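同じ登山道を何度も歩くのは変ですか？

チャラ尾根の縦走路ばかり歩いています。 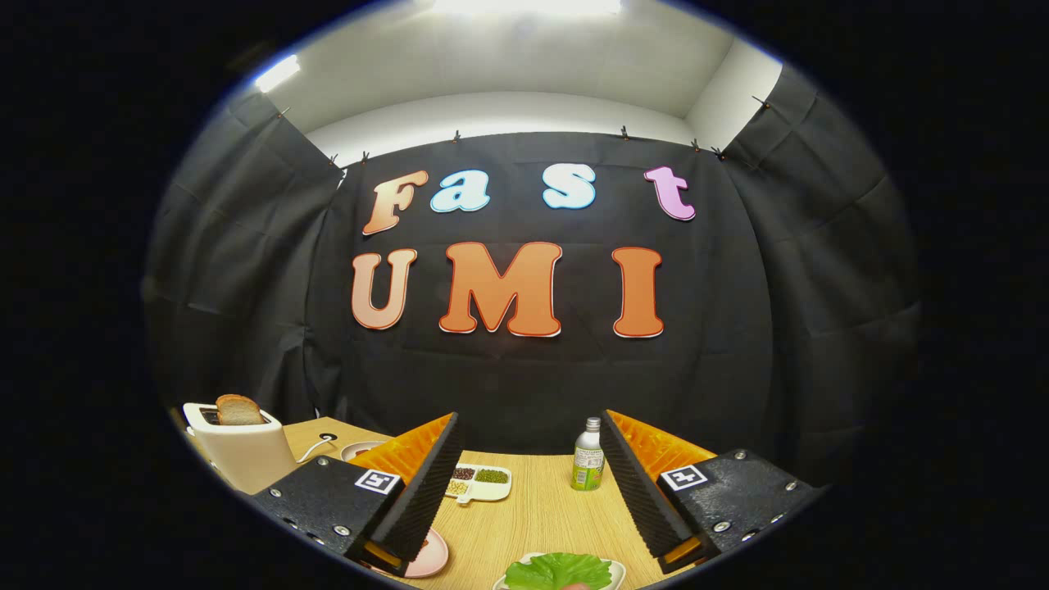

先月で6回目になりました。特に眺めがいいわけでもなく、後半は杉林と階段だけです。山仲間には「ほかに山を知らないのか」と言われ、少し傷ついています。全部で7区間あるうち、行くのはいつも第2区間。駅から近いのと、下りた先の蕎麦屋が遅くまで開いているのが主な理由です。こういう歩き方をしている方、ほかにいますか。あと、逆向きに歩くとだいぶ違うものでしょうか。
Bezawit Admasu

います。私は通算100回ほど山に行きましたが、行き先の種類はその半分もありません。家族からは通勤と呼ばれています。
逆向きは別の道だと思ったほうがいいです。第2区間なら東から入ると最初の40分が全部階段の登りで、蕎麦のことを考える余裕は消えます。そのかわり鉄塔の先で海側が少し開けます。順方向だと背中側なので、6回とも見逃しているかもしれません。
注意点は2つ。東口の水場は夏に涸れることがあるので、水は駅で買うこと。それと、バスは16時台を逃すと次まで1時間半あります。待合所のベンチの硬さには詳しくなりました。
蕎麦屋は逆回りだと出発点になります。開店は11時なので、朝から歩くなら諦めてください。
Aivar Vaher

逆向き、ひざにきますよ。西側の下りは段差が大きいです。ストックあったほうがいい。
蕎麦屋、とろろがおすすめです。
トリベン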